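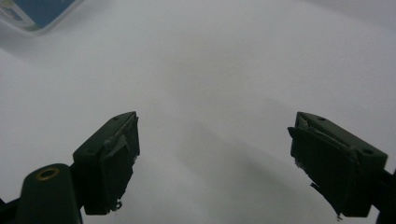

Lorne Nguyen asked whether a visitor badge should stop working the moment the host signs the visitor out, or only when the badge is handed back at the desk. It should stop at sign-out. A returned badge is a stock matter and is handled separately in step 9. The rest of this section assumes the sign-out setting, and the other one will not be available after the September update.

4.3 Setting up visitor and temporary badges

Read this section after you have added your doors and door groups (4.1) and your staff list (4.2). You need a Cikari account with the Site Manager role. The Front Desk role can issue badges but cannot change any of the settings below.

Before you start

Have the enrollment reader plugged in and showing a steady green light. Have one blank badge on hand for the test in step 8. If your site runs the older Heiskanen door controllers, check that each one is listed as Online on the Hardware page. A controller that is offline keeps its last badge list until it reconnects, so a badge you cancel in the software may still open that door.

Creating the badge type

1. Sign in and open Settings > Badge Types.

2. Select New Type. Enter a name your front desk will recognize, such as Visitor Day or Contractor Short Stay. The name prints on the badge, so keep it under 20 characters.

3. Under Lifetime, choose Fixed or Hosted. A Fixed badge ends at a set time of day. A Hosted badge ends when the host signs the visitor out, or at closing time, whichever comes first.

4. Under Doors, select the door groups this badge may open. Nothing is selected when you begin. Leave server rooms, records storage and the badge stock cabinet out of every visitor type.

Note: Adding a door to a group later gives access to every badge type that uses the group, including visitor types. Review the list on the Doors tab after any change.

5. Turn on Require Host. The front desk will have to pick a staff member before a badge can be issued. Staff marked as On Leave do not show up in the list.

6. Select Save. The new type is in draft until you publish it in step 7.

Publishing to the controllers

7. Open Hardware > Publish and select the badge type. Choose All Controllers unless you are setting up one building at a time. Publishing to a full site of 240 doors can take several minutes, and doors keep working while it runs. Do not unplug a controller or restart the server until the status reads Complete.

Caution: If the status reads Partial, some doors are still using the old rules. Open the report, note the doors listed and publish to them again. Do not issue visitor badges until the report is clear.

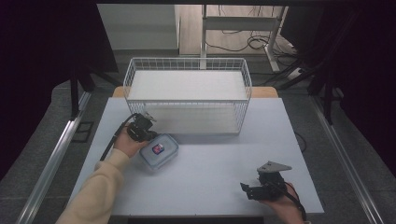
Testing

8. Issue a test badge with yourself as host. Present it at one door it should open and at one door it should not. Then sign the test visitor out and try the first door again. The reader should flash red and the event log should show code 622, Badge Expired. If the log shows code 240 in place of 622, the controller clock is wrong. Correct it under Hardware > Time and repeat the test.

The Buretti reader flashes red twice for an expired badge and once for a door that isn't allowed. Flornance readers flash once in both cases - use the event log to tell them apart.

Returned and missing badges

9. When a badge comes back, present it at the enrollment reader and select Return to Stock. This clears the visitor's name from the badge record and makes the number available again.

10. If a badge has not come back by closing time, select Mark Missing. Its number is blocked for good. A missing badge that turns up later should be cut and thrown away, even if it looks fine.

Note: The system holds up to 1,552 badge numbers per site, counting blocked ones. Under Badge Types > Stock you can see how many are left. Ask support to archive blocked numbers when the stock page turns amber.

Escorted areas

Some areas need a staff member present the whole time. For these, turn on Escort on the door itself and leave the badge type as it is. The host must present a badge first, then the visitor, within 20 seconds. If the visitor is slow, the host has to start over. The time limit is the same for all doors and can't be changed by site.

Do not use Escort on a fire exit or on any door that people have to pass through to reach one.

Weekly check

Run the Open Visits report every Friday before the front desk closes. It lists visitors who were never signed out by a host. Close each entry by hand and add a short reason. Entries closed without a reason come back on the next report.

Mervin Dhillon handles requests to change this section. Send him the step number and the software version shown at the bottom of the sign-in page.

Continue with 4.4, Alarms and Held Doors.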